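Collecting folding examples: speaker notes
April

Start with the number. We set out to record 2,000 folding examples for the Nokivel project and have 1,030 we would train on. Say what "would train on" means: the operator finished, both camera streams saved, and the labels were checked.

Every example is a person driving the arm by hand control. Task is the same each time, a garment on a flat surface, fold it and stop. Garments start out messy on purpose. Mention Himau did it with pre-flattened shirts and their model struggled with a wrinkle.

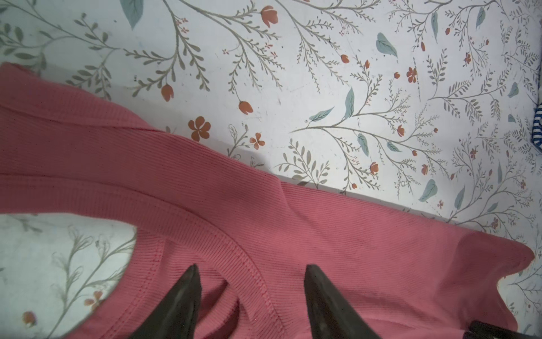 Notes by the Grerik data team

Wrist view. Point to the pink ribbed top and the two finger tips over it. Ribbed knit bunches between the fingers, and from this close the model has to tell a hem from a fold. Also point to the flowered surface. We want backgrounds with a pattern, because plain white tables made the early models lazy about finding the edge of the cloth.

Next, what we throw out. Dropped frames, a hand in view, any grasp that takes more than 6 tries. Keep the ones with 2 or 3 tries. The recovery is useful to learn from.

Pause for questions, then go to the Mudaliar label tool. Demo is on the second laptop.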